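September
Posted by the minutes-taker, Grabner House residents' group

LAUNDRY ROOM MEETING, MINUTES

We got going at 7:10 in the evening, a bit late because the hallway door was locked and I'd left my key upstairs (sorry, all). Three apologies received. I'm taking the minutes again, so if anything below sounds wrong to you, catch me on the stairs and I'll fix it before the next one.

1. Last meeting's minutes

Read and agreed. One correction: I had written that the Delto detergent refills cost $155 for the year. That was the quote, and the bill came in a little under. I'll put the real number in once I find the receipt.

2. Opening hours

This took up half the evening! The first-floor people would like the machines off by 9, and those of us who work late would like 10:30. We went back and forth for a good while and landed on last load in by 9:15, everything switched off by 10:15. We'll try it until the next meeting and see who's still grumpy. The sign-up sheet stays as it is, one line per household, and please write your apartment number so it can be read by someone other than you.

3. The washer

Plenty of talk about the musty smell. A couple of people thought it was the drain, but most of us (me included) think it's the door being shut right after a wash. So we agreed: when you take your things out, leave the door wide open, wipe the rubber, and feel around inside the drum for socks. I have now lost 4 in there this year and would love them back. Somebody asked whether an open door gets in the way when you're carrying a basket through, and yes, it does a bit, so go around it and please don't lean on it. The top of the machine is for nothing heavy. A sheet of paper or your list is fine, a full bottle of softener is not.

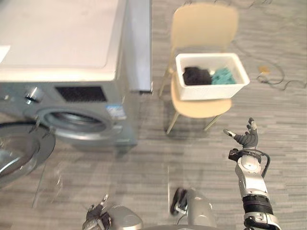
4. Seating

The light beige chair is staying, hooray. It was suggested that we swap it for a folding one to save space, and that went down badly, as it's the only comfortable spot in there while you wait out a spin cycle. Agreed that it lives next to the washer, and that it's for sitting on, so no piles of damp towels on the seat. If you borrow it for a dinner, bring it back the same night. I'm going to look for felt pads for the legs, and if anyone has a spare set in a drawer I'd be very happy to take them off your hands.

5. Money

We have $349 in the laundry fund. Trirneck wants to come out and do a service on the washer, and Ralberg has sent a price too, a bit lower, but without the hose check. No decision yet. I said I'd call both and ask what's included, and everyone seemed pleased that it wasn't them doing the calling.

6. Anything else

Someone has left a blue fitted sheet on the drying line for 3 weeks. It's a nice sheet! Please come and get it. Also, lint goes in the trash and never down the sink.

Things to do before we meet again:
- Call Trirneck and Ralberg (me)
- Find the Delto receipt (also me)
- New hours written up and taped to the door (second floor)
- Felt pads, whoever gets there first

Finished at 8:25. Next meeting is at 7 in my kitchen, date to go up by the mailboxes.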